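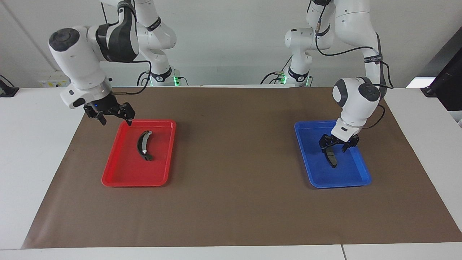
August, 4.40pm, Jadwood, upstairs room

Second run of the heritage language hour for new students. Writing this before I lose it.

Seven turned up, 3 of them from last time. Start was late again: Roltel had us down for the ground floor and two people waited outside the wrong door. Need to put the room in the reminder AND on the door. Have asked for the same room for the rest of the summer, no answer yet.

Opening question was "what word do you only use at home". Much better than the last one (where did you grow up) which went round the circle like a register and died. Home words got people talking over each other straight away. Lots of kitchen words, words for being told off, one for the feeling after a big lunch. Someone said they'd never seen theirs written down and didn't know how to spell it. Whole table tried. Four spellings, no winner.

Let that run well past its slot. Dropped the reading. Don't regret it, but the handout is now printed twice and used never.

Pair work: mixed. The pairs who share a language did fine, the others drifted into English and then into timetables. One pair had the same language but very different levels and the stronger speaker kept correcting, kindly, but still. The other one went quiet. Try threes next time, and say at the start that correcting is only if asked. Put it on the board so I don't have to say it to anyone's face.

Quiet student from last time stayed to the end and asked if a cousin could come. Cousin is at Prosholm. I think yes?? Check whether non-students can sign in at the desk. 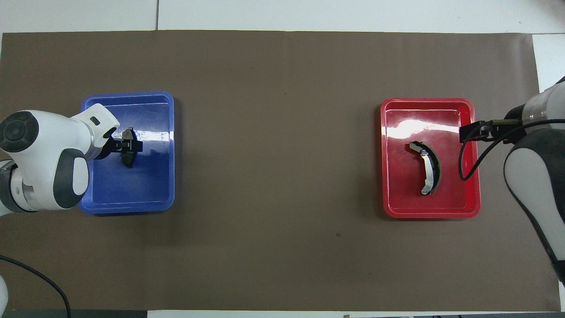

**Still to sort**

- Name. "Heritage language hour" sounds like homework, two people said so seperately. They want something shorter. Leave it to the group, not us.
- Length. Hour is too short once the talk gets going, but after 6 the buses thin out. Could start earlier? Ask.
- Yoo group. Half are on it, half won't join another app. Fair. Keep email as the main thing and use Yoo for last minute changes only.
- Snacks. Dates and crackers went, the biscuits didn't. Label what's in everything, was asked and had to dig the packet out of the bin.
- Feedback cards. Got six back. Mostly "good" which is no use. One said "I liked not having to explain my name", kept that one. Change the question to "what would make you come again".
- Prosholm want to run a joint one in term time. Happy to, but their group is much bigger and I don't want ours swamped. Suggest they send a few over first.

Money: nothing spent except food and printing. The pot stands at 2,731 for the year and has to cover the autumn supper too, so no outside speaker before then. Have said this already in the meeting, saying it agian here.

Next time: threes, home words again but with songs (what did someone sing at you when you were small), no handout. Bring the thick pens, thin ones can't be read from the far side of the circle.

5.15, Roltel has replied. Ground floor. Have written back.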